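I paid for reach and all I got was a number
8/9/19

Last spring I let myself be talked into "boosting" posts for the shop. Erkley is a small business, two of us and a part-timer, and we sell replacement parts for old sewing machines. The pitch came from a company called Pellarach, who sent a very glossy deck and a man who said "engagement" 35 times before the coffee was cold. (I made tally marks on my napkin. I was bored.)

The deal was $900 for a month of managed campaigns. At the end I got a report telling me that 3165 people had been "reached." I asked what that meant. It means the post was on their screen for some length of time, possibly while they were scrolling past it to get to their cousin's baby. 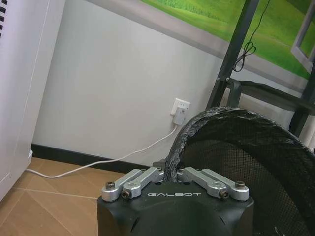 So I asked how many of them had bought anything. The answer was a paragraph on brand awareness. I asked again and got a link to a webinar.

My friend Sille Bach does the books for Plaltex, and they went through the same thing last October with a different agency. Their report said 1329 "interactions." She sat down and went through them one evening, which I would not have had the patience for. A lot of them were people tagging each other to win a tote bag. A few were complaints about shipping. She couldn't match a single one to an invoice.

I know the reply to this, I've had it from three people already. You have to be patient, it builds over time, you can't measure everything. Maybe so. But these are the same folks who sold me on it by saying that online ads can be measured down to the penny, unlike the newspaper. Pick one.
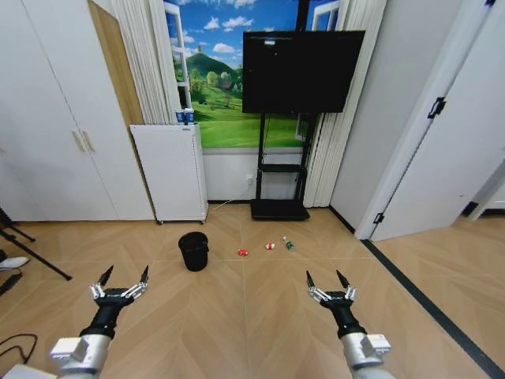 What does bring in orders, as far as I can tell from asking customers at the counter and on the phone: other customers, the repair guy at Hallgrímsson, and our plain old email list, which goes out when I remember to write it. I don't have a chart for any of that.

Pellarach has offered me a second month at a discount. I told them I'd think about it, and I have been thinking about what else $900 buys. The back door needs a new lock, for a start.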